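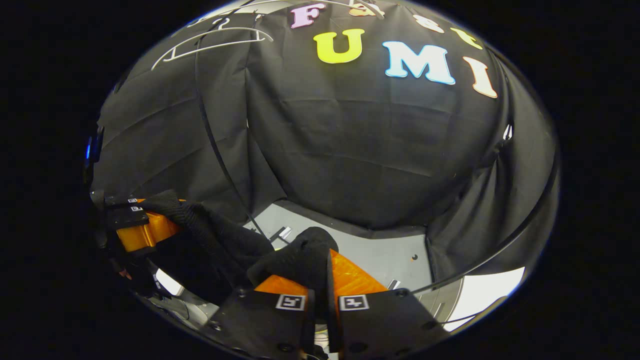
Cut-out letters pinned to the black backdrop.

Coterthorpe Youth Handball Weekend: Questions We Get Every December

Is my team too late to enter?
Entries close when the 90th team pays. Teams that have "definitely decided" but are waiting on one parent's credit card have not paid. The waiting list is real and does move, mostly in the last week, when somebody's goalkeeper discovers skiing.

What does it cost?
$205 per team, whatever the age group. That covers group games, referees and at least one placement game. It does not cover balls. Bring your own, with your club name on them in letters large enough to win an argument.

How long are the games?
Two halves of 12 minutes, with the clock running. It stops for injuries and team timeouts. It does not stop while a coach explains the passive play rule to a referee who has just called it.

Which hall are we in?
Under-12s and under-14s play at the Bramiteck Arena. Everyone else is at Pietrzak Hall, across the river. The two are 40 minutes apart on foot and somehow longer by car on the opening morning. Check the schedule before you leave the hotel, and then check who is driving.

Can we use resin?
At Pietrzak Hall, under-16s and up, water-soluble only. At Bramiteck, no. The floor there is new and the people who paid for it come to watch.

Can a player appear for two teams?
Yes, if both teams are from the same club and she is young enough for both. We will not move a game because she is needed in the other one. Every year we are asked, and every year the answer is in this paragraph.

How are ties in the group settled?
Head-to-head result, then goal difference in the games between the tied teams, then overall goal difference, then a seven-meter shootout. The coin toss was dropped after the under-14 final group of a few years back – people still bring it up.

Is there food?
Baritetti runs the counter in both halls from 7:30 a.m. Pasta, sandwiches, fruit, coffee of adult strength. Team meals have to be ordered by the deadline in your entry pack. Ordering on the day means standing in line behind the teams who ordered.

Do spectators pay?
No. Last season's count at the doors was 2813, a good share of them under four feet tall and holding a drum. Drums are fine. Air horns go in the box at the entrance and can be collected on the way out.

Who do I complain to?
Radosław Kurek, tournament director, at the desk in Pietrzak Hall. Protests must be in writing and handed in within 20 minutes of the final whistle. He reads all of them, including the long ones.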